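Ticket: Red sweater won't stay flat / creases after folding
Product: Wudness knit pullover, red, adult
Status: Solved (see last two entries)
Opened: Jul 5, 2020
Opened by: Malte Hinrichs

Hi there! I hope this is the right form, the drop-down only let me choose between "missing parcel," "wrong size" and "other," so I went with other. Parcel is fine and the size is fine. My trouble is that I can't get the thing folded so it comes out of the drawer looking like something I'd wear to work.

Some background, sorry, I type a lot. I bought the pullover from you in February and I love it, it's the warmest thing I own and it's a proper red, none of that tomato stuff. I wore it to death until spring. Now it's too hot and I want it put away neatly for the summer, and every single time I fold it I get the same long diagonal crease from one shoulder down toward the hem. When I open it up a few days later the crease is still there, and the sleeve on that side has wandered off and bunched up underneath.

What I've tried so far:

Folding it in half lengthwise, sleeves together, then in thirds. Looks great for a minute. Then the sleeves slide inside and you get a lump.

Folding it on the bed. Worse. The mattress gives and everything moves when you lean on it.

Folding it on the white table in the spare room. Better, but that's where I first noticed the diagonal thing.

Rolling it. My sister swears by rolling. I got a red sausage with a twist in it, and it wouldn't fit in the drawer anyway (the drawer is only up to 12 cm deep and it catches on anything fat).

Ironing on low with a cloth in between. I got nervous and stopped after one sleeve.

Care label says wash cool, dry flat, nothing at all about folding. Is this a fault in the knit, or is it me? I'm happy to hear it's me.

Thanks! Malte

Reply from Wudness support

Hi Malte, thanks for all the detail, it really does help. A diagonal crease doesn't sound like a fault. It usually means the body of the sweater is sitting at a slight angle to the sleeve when the first fold is made, and the knit stretches a little to make up the difference.

Could you lay it out on a hard surface, the way you normally would before the first fold, and send us a photo? Please don't tidy it up first. Also, is it front up or front down when you start?

Ryu, Wudness support

Malte Hinrichs

Hi Ryu! Front up. Was I meant to have it front down? I've folded every sweater I ever owned front up and I'm now questioning a lot of laundry.

I put it on the table and spread it out with my hands, no smoothing with a ruler or anything fancy like that. I can see what you mean about the crease, by the way. I'd been looking at it from the end of the table before, and you notice it a lot more from close up.
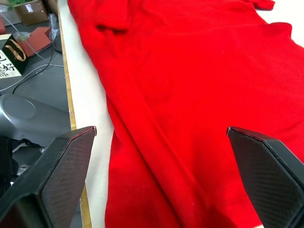

Red pullover laid out before the first fold. Note the long diagonal crease and the doubled bit at top left.

So the long crease starts up on the left and comes down toward the bottom middle. The narrower strip on the left of it, along the edge of the table, is the sleeve side, and the wide part to the right is the body. There's also a place near the top left where the knit is doubled over on itself, which I'd honestly have folded straight over the top of without a second thought. And a little flap has curled over along the top edge, toward the right.

Oh, and there's a tiny bit of white lint on it, so please don't add that to the list of problems, I've got a roller.

Questions while I'm here:

Do I pull the sleeve straight first, or the body?

Does the table matter? It's pretty smooth and the sweater slides if I tug it. I've got a big towel I could put underneath.

Is the crease permanent by now? It's been folded that way on and off for a good while.

Reply from Wudness support

Perfect, thank you. I think I can see what's going on. That doubled part near the top left is the most likely culprit. With the knit bunched there, the body gets pulled toward it as soon as you start folding, and the long crease is the slack running away from it. It's hard for me to say from one photo whether it's the shoulder or the top of the sleeve, so just open up whatever is doubled until you've got a single smooth layer on top.

Please try this, in this order:

Put the towel down. Yes to the towel! A bit of grip is good.

Lay the sweater front down. The creases you do get will then be on the back.

Start at the neck and shoulders and pat outward with flat hands. Don't drag. Undo any folded-over bits you find, and flatten the curled flap while you're there.

Now do the body, from the middle out to the side seams, then down to the hem.

Sleeves last. Straight out to the sides, no tension.

Leave it alone for 10 minutes. This is the step people skip. Knits relax when you stop fussing with them.

Fold one side in toward the middle of the back, lay the sleeve down along that fold so it points at the hem, and do the same on the other side. Then fold the bottom up once, and once more if your drawer needs it.

As for the crease that's already there, it shouldn't be permanent. Hang a damp (well wrung out) cotton cloth over it for a while, take the cloth away, and pat. No iron. If you've got a steamer you can hold it a hand's width above the knit, but try the cloth first.

Let me know how you get on!

Ryu

Malte Hinrichs

OK, first round done. Reporting back in full because I'd want someone to do the same for me.

Towel: huge difference. I don't know why I've been folding on a bare table all these years. Nothing slides.

Front down: fine, although I had to stop and think about which way the sleeves go. I got it backward the first time and had both cuffs sticking out at the neck like it was surrendering.

Shoulders: there was more folded under than I thought. Once I'd opened it all out the sweater was quite a bit wider at the top, and then the hem didn't line up with anything, so I had to redo the body as well.

Waiting: I managed 5 minutes and then I got impatient. I know, I know.

Result: much better, but I still got a short crease near the armpit on the left. It's maybe a third as long as the old one. The sleeve stayed where I put it, so that part's fixed at least.

Also, my towel is a fluffy one and it has shed all over the back of the sweater. Is there a kind of towel you'd recommend, or should I just use a sheet?

Reply from Wudness support

That's real progress! A folded cotton sheet is great, or an old flat-weave tea towel if you've got a big one. Fluffy towels do shed, my fault for not mentioning it.

For the short crease: before you bring the side in, slide your hand between the front and the back at the armpit and see whether the inside layer is bunched. The top layer can look perfectly flat while the one underneath isn't. Smooth it from the inside, take your hand out, and then fold.

And please do the full wait this time :)

Ryu

Malte Hinrichs

Right, second round, with a sheet, and I went off and made coffee so I wouldn't touch it.

The armpit thing was spot on. There was a fat little pleat hiding in the bottom layer that I'd never have found from the outside. Smoothed it out, did the sides, did the sleeves, folded up from the hem twice. It's now a nice flat rectangle, it fits in the drawer, and the drawer closes without me leaning on it.

I used the damp cloth on the old diagonal crease before I started. It took two goes. You can still find it if you hold the sweater up to the window and know where to look, but I wouldn't spot it on somebody else.

I'm going to leave it in the drawer and check on it before I close the ticket. Can you keep it open for me?

While I've got you: I also have a gray Haslow cardigan with buttons, heavier, not one of yours. Same method? I tried it and the buttons leave little dents in the back.

Reply from Wudness support

Sure, I'll leave it open. I can't speak for the Haslow in particular, but with any button-up knit I'd fasten every second button and slip a sheet of tissue paper inside, between the front and back. That usually takes care of dents. Keep heavy things at the bottom of the drawer and your pullover on top.

Ryu

Malte Hinrichs

Final update! I took the red one out this morning after it had sat in the drawer for over a week. No diagonal crease. There are two soft fold lines down the back where the sides come in, which I guess you'd get with anything, and they went away when I'd worn it around the apartment for a bit (in July, with the fan on, for science). Sleeves were where I'd left them.

Cardigan got the tissue paper and it's fine too. I had some left over from a Plilberg lamp I'd bought, so that cost me nothing.

One suggestion for the website: could you put the folding steps on the care page? I looked there first and it goes straight from drying to moth prevention. Even the bit about front down would've saved me the whole business.

You can close this one. Thanks for being so patient with me, Ryu!

Reply from Wudness support

Closing it now. I've passed the care page idea on to the web team and linked your ticket so they can copy the steps from here. Enjoy the drawer space!

Ryu

Resolution: no product fault. Fabric doubled at shoulder and bunched at armpit before first fold. Fixed with non-slip surface, front-down layout, rest time and damp cloth.
Related: article 395, Storing knitwear over summer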